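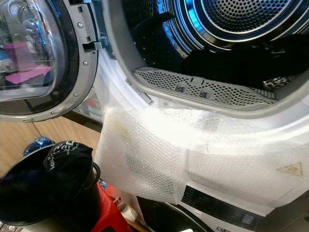
Front-loading dryer with the door open.

Hollar: a small dataset of film reviews

Hi, and thanks for stopping by! Hollar is a collection of 900 short reviews of historical dramas, mostly famine, war and revenge stories, with a few gentler costume pieces that crept in while I was choosing (I have a weakness for bonnets). I put it together because I wanted to see how reviewers talk about history when they're really meant to be talking about a film.

What you get

There's one file, reviews.csv, with a row for each review. The columns are film_id, review_text, stance and history_talk. Stance is my own label: warm, mixed or cold. History_talk is yes or no, and it's yes if the writer says anything at all about whether the past was like that. A passing grumble about the wrong sort of hat counts!

The reviews cover 103 films. Three of those have just the one review each, so please don't go drawing big conclusions from them. The longest review rambles on for pages and I left it whole, as it's my favourite.

Where the text came from

Everything was written for Prarport, the film club newsletter I used to edit, and the writers agreed to have their pieces shared. Names are gone from the file. Spoilers are very much not gone, so if you haven't seen the ending of something, look away from rows marked with a 1 in the spoiler column of films.csv (a separate little file, keyed on film_id).
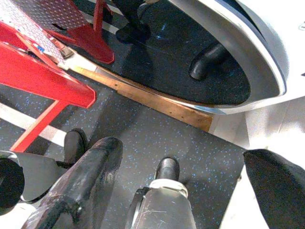 Red metal step stand on the speckled floor.

Labelling

I did the lot myself, then Viktória Sipos labelled 100 of them again without seeing my answers. We disagreed on 13, nearly all of them mixed versus cold. She's kinder than I am. I kept my labels in the main column and put hers in stance_vs, so you can pick a side.

Known problems

Some accents got mangled on the way out of the old newsletter software. I've fixed the ones I spotted. Subtitled films are thin on the ground, and people who hated a film tended to write less about it.

Changes

March 2023: took out duplicate rows and added the spoiler column.

Use it for whatever you like, but please credit Hollar if you publish. Corrections are welcome through the issues page.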